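Bottle-sorting booth, pre-session check
Refugio Montes, Sutgate, July 22, 2024

1. E-stops. Both fine, and I pressed them twice (old habit!).

2. Gripper fingers. Pass, no play in either pair.

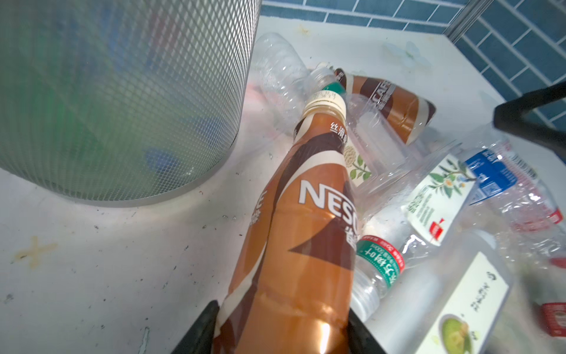

3. Cable ties. Pass, but please don't use the cheap ones again – I've replaced them all on both arms.

4. Disk space. Room for 200 more episodes, then shout for Lozano. We're at 1,389 good ones so far, which I'm dead chuffed with.

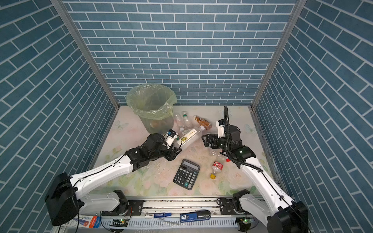
5. Episode labels. Not great. I found 242 with no outcome filled in, so do that before you reset, not after lunch.

6. Glass. Needs attention.

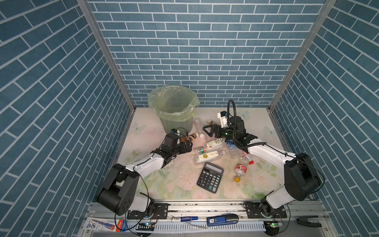 My rule for glass is slow grips only, and bin it if there's a chip. The dark green bottle counts, so ease off on the right arm when you've got it, and keep the calculator out from under anything you're carrying.

Recent checklists
Cusham bench, October
Grelomura arm calibration
Lozano's reset sheet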